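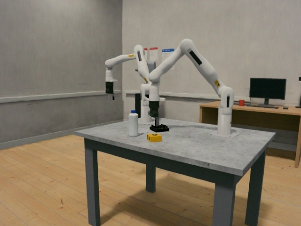
La elección de una mesa para el comedor familiar constituye, a juicio de quien suscribe, la decisión de mayor alcance en el amueblamiento de una vivienda, y también la que suele resolverse con menos detenimiento. Se compara el precio, se mide el hueco disponible y se consulta el plazo de entrega. Rara vez se pregunta qué aspecto tendrá el tablero cuando haya acumulado varios años de comidas, deberes escolares y correspondencia sin abrir. En este sentido, me inclino desde hace tiempo por las superficies que admiten la imperfección desde el principio: un tablero grueso, de un gris claro moteado que recuerda al hormigón, con sombras y motas algo más oscuras, tolera una pequeña marca en el canto delantero sin que el conjunto se resienta. El bastidor oscuro, de un gris verdoso, y las patas de sección cuadrada responden a la misma sobriedad. Un lacado blanco brillante no ofrece esa indulgencia.

La presente entrada continúa la serie sobre el acondicionamiento de la casa de Cleltisley, iniciada en junio con el capítulo dedicado a las ventanas. Varios lectores solicitaron entonces que se tratara el comedor con cierta extensión. Se atiende ahora a dicha petición, con la advertencia de que las opiniones recogidas son personales y no proceden de formación profesional alguna en la materia.

Sobre las dimensiones

El primer error que cometimos fue medir la habitación vacía. Una mesa ocupa su propia superficie y, además, la que requieren las sillas retiradas, la persona que pasa por detrás con una fuente y la puerta del aparador cuando se abre. En nuestro caso, el mueble inicialmente previsto dejaba un paso tan estrecho junto a la pared que habría obligado a levantar a los comensales de ese lado cada vez que alguien se dirigiera a la cocina. La solución consistió en trazar el contorno con cinta de papel en el suelo y convivir con él durante 5 días. El procedimiento resulta poco vistoso, pero permitió descartar dos modelos antes de abonar señal alguna.

Conviene recordar también la altura. Las sillas heredadas de la familia Dufour son más bajas de lo que hoy se acostumbra, y Colleen Dufour, a quien agradezco tanto las sillas como la paciencia, tuvo la amabilidad de traer una a la tienda para realizar la comprobación en persona. El vendedor accedió sin reparo.

Sobre las patas y el bastidor

Existe una preferencia extendida por el pie central, que libera las esquinas y facilita añadir un asiento. Se trata de un argumento razonable en mesas redondas. En las rectangulares de cierto peso, sin embargo, considero preferibles las cuatro patas situadas en los extremos. El modelo Inga, de la casa Kalstead, que examinamos con detenimiento, presentaba un travesaño bajo a lo largo de todo el eje, contra el cual tropezaba invariablemente la rodilla de quien se sentaba a la cabecera. Se hizo constar la observación ante el encargado, quien manifestó no haber recibido quejas semejantes.

Debe prestarse atención, asimismo, al apoyo en suelos antiguos. El pavimento de Cleltisley desciende de forma perceptible hacia el patio. Cualquier mesa sin patas regulables exige calzos, y los calzos terminan desplazándose con la limpieza. Nosotros hemos optado por tacos de fieltro de distinto grosor, pegados, que se revisan cada vez que se encera el suelo.

Sobre el tratamiento de la superficie

En este punto las recomendaciones son numerosas y contradictorias. Kjell Björklund, vecino y antiguo ebanista, sostiene que todo tablero debe recibir aceite dos veces al año y que cualquier otro producto es una concesión a la pereza. Respeto su criterio en lo relativo a la madera. Para las superficies de aspecto mineral, muchas de las cuales son porosas, aplicamos en una muestra el sellador Plostus, conforme a las instrucciones del envase, y vertimos después vino tinto, café y zumo de limón. El vino y el café se retiraron con agua templada. El limón dejó un cerco mate, de escasa extensión, que sigue presente y al que ya nos hemos habituado.

A partir de dicha prueba se adoptaron en casa las siguientes normas, que se transcriben por si resultaran de utilidad:

Los cítricos se cortan siempre en la cocina.
Las fuentes recién salidas del horno se depositan sobre salvamanteles de corcho.
La limpieza diaria se efectúa con paño húmedo y jabón neutro.
Los rotuladores permanecen en el cajón del aparador.

La última disposición se incumple con regularidad.

Sobre el coste

El presupuesto inicial ascendía a 300 euros, cifra que hoy reconozco como optimista. El desembolso final fue de 600, a los que hubo que sumar otros 77 por el transporte y la subida hasta la primera planta, partida que no figuraba en la oferta y que recomiendo solicitar por escrito antes de firmar. La entrega se produjo en el plazo acordado y los operarios retiraron el embalaje, extremo que merece reconocimiento.

A quienes consideren excesiva la cantidad, les invito a calcular las horas que una familia pasa en torno a ese mueble. En nuestra vivienda se come, se estudia, se reparan pantallas de lámpara y se celebra, con carácter ordinario, la reunión en la que se decide quién recoge a mi suegra en la estación. El sofá, que costó bastante más, apenas se ocupa durante el invierno por hallarse en la estancia más fría.

Queda pendiente la cuestión de la iluminación. La lámpara actual cuelga desplazada hacia la ventana, pues el punto de luz se instaló para una distribución anterior, y todavía no se ha decidido si procede abrir una roza en el techo o recurrir a un cable visto con gancho. Se agradecerán las experiencias de los lectores en los comentarios, en especial las relativas a techos de cañizo.

Cleltisley, 30 de septiembre de 2018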